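Skillport Kids - Science at Home

Eggs: What Is Inside the Shell?

By Amparo Casado

An egg looks simple from the outside. It is smooth, it has no seams, and it does not move unless you push it. But a hen's egg has several parts, and each part has a job.

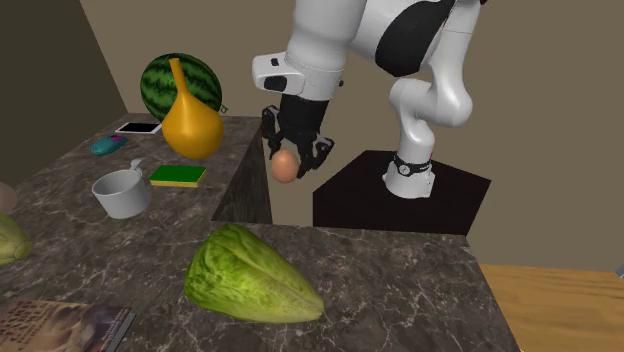
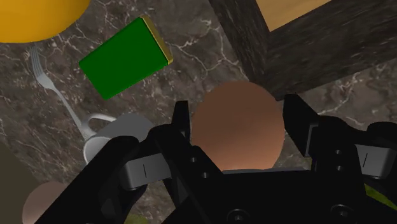 The shell

The shell is made mostly of calcium carbonate. Chalk and seashells are made of the same stuff. A hen gets the calcium from her food and also from her own bones, so farmers often give hens crushed oyster shell to eat.

The shell has thousands of tiny holes called pores. They are too small to see well without a magnifying glass. Air goes in through the pores, and water vapor and a gas called carbon dioxide go out. A chick growing inside needs that air.

Shells can be white, brown, blue or green. The color depends mainly on the breed of hen. Brown eggs and white eggs taste the same if the hens eat the same food. Brown color is added near the end, when the shell is almost finished, so the inside of a brown shell is usually paler than the outside.

The skins

Under the shell there are two thin skins, called membranes. They help keep germs out. If you have ever peeled a boiled egg, you have seen them stuck to the bits of shell.

At the wide end, the two membranes pull apart and leave a small pocket of air. This is the air cell. It gets bigger as the egg gets older, because water slowly leaves through the pores.

The white

The white is also called the albumen. It is mostly water, with some protein. It cushions the yolk. A fresh egg has a thick white that stays close to the yolk when you crack it onto a plate. In an older egg the white is thinner and spreads out.

Look for two twisted white strings next to the yolk. These are the chalazae (say kuh-LAY-zee). They hold the yolk near the middle, a bit like ropes on a hammock. They are safe to eat.

The yolk

The yolk holds most of the vitamins and all but a little of the fat. Its color comes from what the hen eats. Corn and green plants make it a deeper yellow.

Most eggs from the store will never become chicks. Hens lay eggs even when there is no rooster, and those eggs cannot hatch.

How long does it take?

It takes a hen about a day to make one egg. Most of that time is spent on the shell. Hens need plenty of daylight to lay well, so in winter many of them slow down or stop.

Try it: the floating egg

You need a raw egg, a tall glass, water, salt and a spoon.

1. Fill the glass halfway with water. Lower the egg in with the spoon. A fresh egg sinks.
2. Take the egg out. Stir in salt, one spoonful at a time, for 5 spoonfuls.
3. Put the egg back. If it still sinks, take it out and add more salt.

Salty water is denser than plain water. That means the same amount of it weighs more, so it can hold the egg up. A very old egg may float in plain water - its air cell has grown large.

Wash your hands with soap after you touch raw eggs, and wipe the table too.

Words to know

Albumen - the white of an egg
Membrane - a thin skin
Pore - a tiny hole

Page checked by Cayetano Campos
Last updated 2008-07-09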